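Filed under: Dolls' furniture > Cots and beds > Is it worth it?

We use cookies to keep you logged in. Carry on browsing to accept.

peg_and_dowel
Usstead are asking 400 for their flat-pack toy cot. Has anyone had one last? The listing says "heirloom". It's slats and pegs.

marlowtoys
Mine's fine. Two years, no wobble.

peg_and_dowel
Two years on a shelf or two years with a child?

marlowtoys
Shelf, mostly.

tansy44
The one I saw at the Urncombe fair leaned if you looked at it. I don't trust pegs without glue -- never have.

marlowtoys
Glue it and you can't take it apart again. Daft idea.

tansy44
Who takes a cot apart?

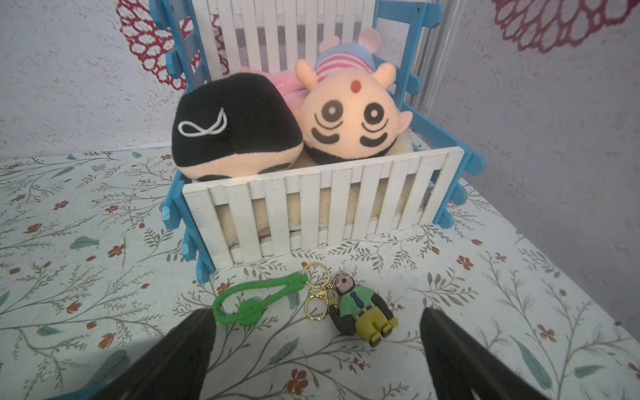
Posted by quiltbin, 16 March 2024, 2,755 posts

Mine is blue at the sides with white slats front and back, and I'm not convinced either. Look at the left side, it tilts out at the bottom. Fleece mattress is all right and it takes two soft toys, even heads down. I wouldn't pay 400 for it. The red doilies on the wall were more work.

peg_and_dowel
That tilt is what I was afraid of. I'll pass.

marlowtoys
One cot proves nothing. Did you push the pegs fully home?

quiltbin
As far as they'd go.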